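Unit 2: Timed Events in Free-to-Play Mobile Games
Course handout, Game Design for Beginners

Welcome back, everyone! Last week we got through the basic loop of an idle game (tap, collect, upgrade, tap again), and a lot of you asked the same thing on the way out: if the loop is so simple, why do people keep playing for months? A big part of the answer is the timed event, so that's what we'll spend this unit on. Please read the handout before class and bring a pencil, as we'll be filling in an event calendar together and it gets messy.

A timed event is a smaller game that sits next to the main one for a few days and then goes away. It usually borrows the rules the player already knows, gives them new names and a new coat of paint, and ends with a prize that can't be had any other way during that window. The prize may be a character, a card, a hat for your farmer, you name it. What matters for us is that the player starts from zero again, and starting from zero feels good when you know the rules.

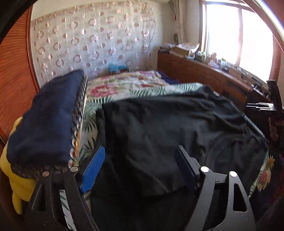

Elin Rowlands
Course Instructor, Game Design for Beginners

Our main case for this unit is Windcombe, the little harbor-town game I keep going on about. Its Lantern Week event comes back every December. The player gets an empty pier, a handful of wax, and 123 lanterns to light before the clock runs out. Lighting the first ones takes seconds. By the middle you're waiting an hour or more for wax, and the last stretch is slow enough that you have to plan your sleep around it (or spend some shells, the paid currency, and we'll come to that).

Take a look at how the cost climbs. The designers could have raised it by the same amount each time, and a few early events did just that. Players found those dull – there was never a wall to push against and never that lovely moment when an upgrade lets you fly through ten lanterns in a row. Lantern Week uses a steeper curve with 2 drops in it, one near the start and one late on, and those drops are where people cheer in the forums. When you draw your own curves, please mark your drops clearly.

Now, about length. Four days, five days, a week? There's no single right number, and I'd be suspicious of anyone who gave you one. Short events suit players who check in many times a day. Longer ones are kinder to people with jobs and small children, but they sag in the middle unless something new turns up. Trolness, which we played in Unit 1, handles the sag by opening a second shop halfway through. I think it opens a touch too late, but see what you make of it.

Rewards come in steps. Girkham, our other case, gives something small at every step and saves the big prize for 232 points. Diệp Khúc, who is visiting us for the second half of class, worked on the balance of that event and will show us an early version in which the big prize sat much too high and players gave up with a day still to go. Do have questions ready for her! She's very generous with her time and she has brought her spreadsheets.

A few words to know before class:

Event currency: money that works only inside the event. Decide early what happens to the leftovers.

Milestone: a point total that unlocks a reward.

Catch-up bonus: extra help for players who join late. Huỳnh, in your reading packet, is a good one to study for this.

Soft wall: a spot where progress slows down a lot without stopping altogether.

For next time, sketch a timed event for a game you already play. One page is plenty. Give it a theme, a length, a currency and at least 2 milestones, and draw the cost curve by hand. Please don't worry about making it pretty – mine never are. If you get stuck on the numbers, play your event on paper for three or four turns and see where you start to feel bored, then write that spot down and bring it along.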